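Cords, cables and one very patient table: a chat with Adebayo Ekpo

I got to Adebayo Ekpo's place in Orham with a coffee in each hand and nowhere to set them down, which made him laugh. "Give me those," he said. "The table's for cables only until lunch."

Adebayo runs the cord clinic at the Trestby repair evenings, and if you've ever been, you know the line. People come in with a grocery bag full of knotted wires and they leave with a handful of neat coils and a slightly dazed look. I was one of them back in March (two bags, I'm sorry to say), and I've been pestering him for an interview ever since.

He started out hanging lights for a theater in Treltberg, in 2000. "My first boss was a man called Fung, and he'd throw a cable back at you if it was wound around your elbow," he told me. "Around the elbow puts a twist in it every single turn. You do that for a season and the cord never lies flat again. So I learned to coil over and under, and I still can't watch anybody do it the other way. My sister does it on purpose to annoy me."

I asked where a normal person should begin, somebody with a drawer they're scared of. He didn't even stop to think.

"Get it all out on a table. A big one, with nothing else going on. You can't sort inside a drawer, you just stir."

And then what, I said, pull?

"No! Never pull. You make the knot bigger. Loosen it, shake it, let some air in, and then look for an end. A plug, a connector, whatever's sticking out. Follow that one back and forget the others exist."

He likes to work from the corners in. The worst tangle goes off to one side where it can wait, and the things that are easy to deal with stay at the back. I have tried this at home since and it does help, mostly because you stop looking at the bad pile.

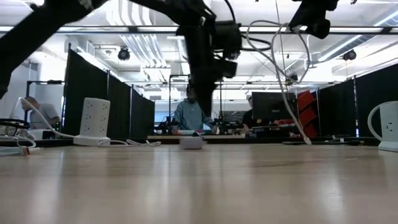

On power strips

It was the tower kind I wanted to ask about, the ones that stand upright on a wide base. I'd always thought they looked a bit silly. Adebayo loves them.

"A flat strip ends up on the floor behind the couch with dust in it. A tower, you put it on the table and you can see what's plugged in. And you can get at the sides! Big chunky chargers don't fight each other so much." His one rule is that the tower's own cord gets dealt with first, before anything goes into it. He also won't plug one strip into another, and he got quite stern with me about that.

On white cables he was gloomier. "Everybody wants white now, it looks clean in the store. Then you own 14 of them and they're all the same cable." He puts a scrap of colored tape by the plug, one color per room. I asked if he writes on it. "I used to. My handwriting's terrible, so now it's just colors."

And the mystery ones, the cords that fit nothing you own? He gives them 6 months in a shoebox with the date on the lid. His own box says September 30, 2023, and I noticed the lid was still taped shut.

"I'm going to open it," he said. "There might be a camera charger in there."

We drank the coffee standing up in the hall. The next clinic is at the usual spot in Trestby, doors at 8, and he says to bring the whole bag, including the bits you're embarrassed about.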